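About Kurkurum

Kurkurum repairs and rebuilds desktop computers for schools, libraries and small offices. We started in July with two benches and a shelf of donated parts. We now have 8 benches and have put 115 machines back to work.

Most of what comes in is plain office equipment. We open each one, check the power supply, look over the motherboard and lift the socket bracket before deciding what to keep.

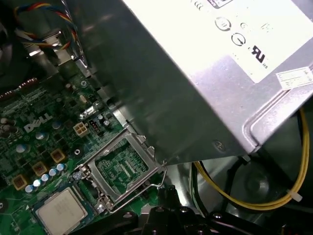 Ikhsan Majimbun would add that the socket deserves more time than any other part, as one bent pin can cost you the whole board. Our bench rules follow his advice. Good light, clean hands, and no tools near an open socket.

Processors are handled by the edges and kept in a holder until the board is ready for them - never set down on the bench. The printing on top is checked against the board's supported list first.

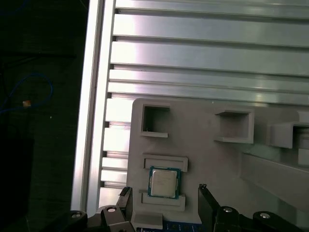

Do you take single computers from private owners?
We do, as long as the case is complete and the drive has been removed or wiped.

Parts that pass go into Merkine, our stock list, and can be bought separately. Memory and processors go fastest - power supplies tend to sit. 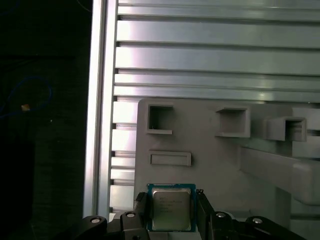
Bernice Boateng wrote to us that her office had planned to throw out 43 desktops, and a change of processor and more memory kept most of them in use.

Drop-off is at the side door on Hosoda Street. Please label each case with your name and phone number.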